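Teaching bin picking by hand: what to do before you believe the demo

Most guides to showing a robot a task start with how easy it is. Grab the arm, move it, press save, done. I have set up four of these cells now, two of them from scratch, and I would not describe any of them that way. The method works, within limits, and the limits are mostly set by what you do in the first afternoon.

Step 1. Fix the bin. Clamp it to the table and mark its corners. If the bin slides a finger's width between Monday's demonstrations and the next batch, you have two different tasks in one folder and no good way to separate them later.

Step 2. Choose between hand guiding and remote control. Hand guiding is faster to learn, but your own arms end up in the camera view, and the robot won't have them there when it runs alone. Remote control keeps you out of the way. It also takes away your sense of touch, so expect a lot of clumsy grabs at first. I use remote control for anything inside a bin and I don't much like it. 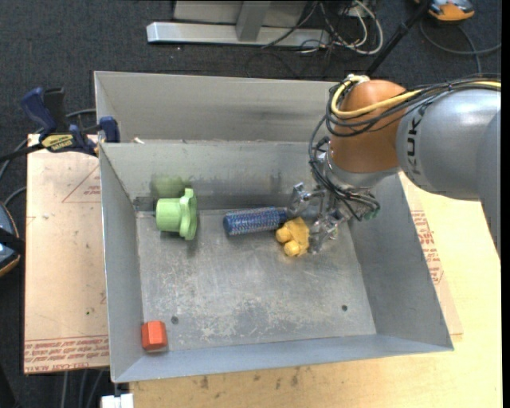 Step 3. Pick objects that disagree with each other. A bin full of identical blocks will give you a lovely success rate and teach you very little. Mix the shapes and the stiffness. A lumpy yellow soft toy under the fingers is one kind of problem, the blue cylinder lying on its side next to it is another, and the small orange-red block against the front wall is the one I would bet against, as there is so little room to get a finger behind it. Put things near the walls on purpose. People steering the arm will avoid the corners if you let them.

Step 4. Record the bad tries too. Josefina Cáceres ran the sessions for our Gronley cell and kept every take, 409 in all. Of those, 55 were fumbles that she recovered from without stopping. I wanted to throw them out. She was right to keep them, and I have stopped arguing about it.

Step 5. Test on a layout you did not record. Empty the bin, tip everything back in, and leave it where it lands. No nudging. If someone says the robot "basically" got it, write down a miss.

Step 6. Wait a day and test again with the lights as they are at 4 in the afternoon, or whenever your window is at its worst.

If the numbers drop badly at step 6, go back to step 3 before you go shopping for a cleverer training method. More takes of the same easy grab won't help.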